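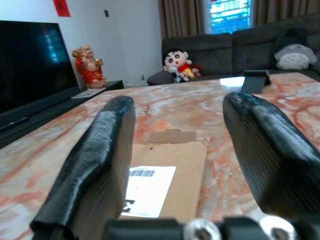
4.2 Datenerhebung im Wohnraum

Alle Aufnahmen für den Datensatz Tidlow stammen aus einer bewohnten Umgebung, kein Laboraufbau. Möbel, Dekoration, Beleuchtung blieben wie vorgefunden. Einzige Vorgabe an die Operateure: der Klapptisch muss von beiden Armen erreichbar sein. Insgesamt 400 Episoden, davon nach Sichtung 43 verworfen (Greifer außerhalb des Arbeitsraums, abgebrochene Teleoperation, Aussetzer im Zeitstempel). Die Zählung enthält keine Wiederholungen derselben Startpose.

Zielobjekt ist in dieser Teilaufgabe ein flaches Kartonpaket mit Versandetikett. Flach auf glatter Fläche, ungünstigster Fall für Parallelgreifer: kaum Höhe, kein Griff, Kante liegt auf. Die Strategie von Bedoya (Heranziehen bis zur Tischkante, dann Unterfassen) haben wir übernommen, allerdings ohne die dort vorgesehene Kraftregelung. Statt dessen lernt die Policy den Andruck implizit aus den Demonstrationen. Das klappt nicht immer, siehe 4.4.

Die gemaserte Tischplatte ist für die Wahrnehmung schwieriger als gedacht. Cremefarbener Grund, orange Adern, dazu Glanzstellen durch das Fensterlicht. Der in der Handgelenkkamera verwendete Kantendetektor aus Votau hat die Adern wiederholt als Objektkante gemeldet. Wir haben ihn deshalb für die Tiefenschätzung abgeschaltet und nur noch in der Vorverarbeitung der Kopfansicht belassen. Kein Nachtraining des Detektors, dafür fehlte die Zeit.

4.3 Zwei Blickwinkel, eine Policy

Handgelenkkamera und Kopfkamera werden getrennt kodiert und erst vor dem Aktionsdekoder zusammengeführt. Die Nahansicht liefert Lage und Drehung des Pakets zwischen den Fingern, die Kopfansicht den groben Bezug zu Tisch und Raum. Beide Ströme sind auf einen gemeinsamen Takt gebracht, Versatz maximal 50 ms. Größerer Versatz führte in Vorversuchen (Juni) zu zittrigen Annäherungen, vor allem beim rechten Arm.

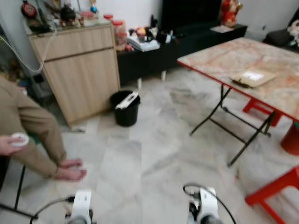

Abb. 3: Kopfansicht bei der Datenerhebung. Unten die beiden weißen Greifer, rechts der Klapptisch mit dem Paket, links eine Person im Raum.

Personen im Sichtfeld wurden nicht herausgefiltert. Das war zunächst umstritten. S. Mulder hatte vorgeschlagen, sämtliche Episoden mit sichtbaren Armen oder Händen zu streichen, E. Marulanda hielt dagegen, dass eine Policy für Wohnräume genau damit zurechtkommen muss. Verglichen wurde daher beides: Training auf dem vollen Satz und Training auf dem Teilsatz ohne Personen. Auf den 121 Testläufen mit Person im Raum lag der volle Satz vorn, ohne Person kein nennenswerter Unterschied. Wir verwenden im folgenden nur noch die volle Variante.

Zur Maskierung: Gesichter werden vor der Speicherung unkenntlich gemacht, Hände und Kleidung nicht. Ein Teil der Hintergrundobjekte (Figuren, Gläser, Hocker) taucht in vielen Episoden an derselben Stelle auf. Gefahr, dass das Netz sich daran orientiert anstatt am Paket. Gegenmaßnahme: zufälliges Ausblenden rechteckiger Bereiche in der Kopfansicht, nie in der Nahansicht. Der Effekt ist klein aber stabil über alle Startwerte.

4.4 Fehlerbilder

Häufigster Fehler: Finger gleitet über den Karton, Paket bewegt sich nicht mit. Tritt vor allem auf wenn das Etikett direkt unter der Fingerspitze liegt, vermutlich geringere Reibung als auf der Pappe. Zweithäufigster: Paket wird gezogen, dreht sich aber unterwegs, Unterfassen schlägt dann fehl. Hier hilft ein zweiter Anlauf, den die Policy in manchen Fällen von selbst einleitet, ohne dass das in den Demonstrationen ausdrücklich vorkam.

Ein Vergleich mit Disell war nur eingeschränkt möglich. Anderer Greifer, andere Kameraposition, und die dortige Auswertung zählt einen Lauf schon als Erfolg wenn das Paket über die Kante ragt. Bei uns muss es angehoben und zwei Sekunden gehalten weden. Die Werte stehen in Tabelle 2 trotzdem nebeneinander, mit entsprechendem Hinweis in der Fußnote.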